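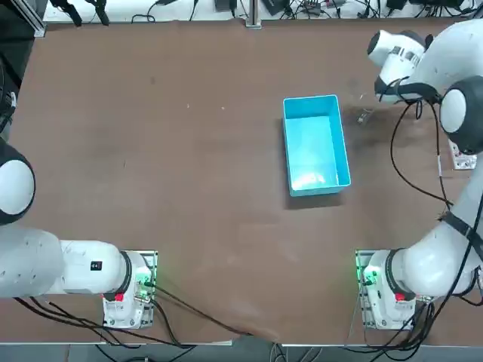 3.2 Container and Work Surface

Figure 3 shows the plastic bin standing open and empty near the center of the brown tabletop. An empty bin in this position was the starting condition for every tidying session described in this section. The bin is rectangular and light blue, with a brighter cyan rim, and its long side runs away from the near edge of the table. It was selected from the Stilard storage range after a comparison of containers used in 40 homes, carried out in January by Dong-geon Ma and Nam-gil Seo as part of the Fitzsimmons household survey.

Two properties of the container were of interest. The first was the contrast between the rim and the table. In the earlier Cesberg sessions, a brown container had been used on a brown surface, and small items were often left against the outer wall. The second was the shape of the opening. A rectangular bin allows long items such as spoons and brushes to be laid flat along one direction only, so that the order in which items are put away affects how many will fit.

The item set was supplied by Zisora and consisted of kitchen and desk goods in common use. More than 280 items were considered, and 213 were kept after those too long for the bin had been removed. Items were placed on the open area of the tabletop according to a printed layout, and a session was complete when all of them had been put away. Items stacked above the rim were recorded separately.

Glare on the inner walls and floor of the bin, visible in Figure 3, makes pale items harder to tell apart from the plastic. White and clear items were therefore analyzed as a separate group in Section 4.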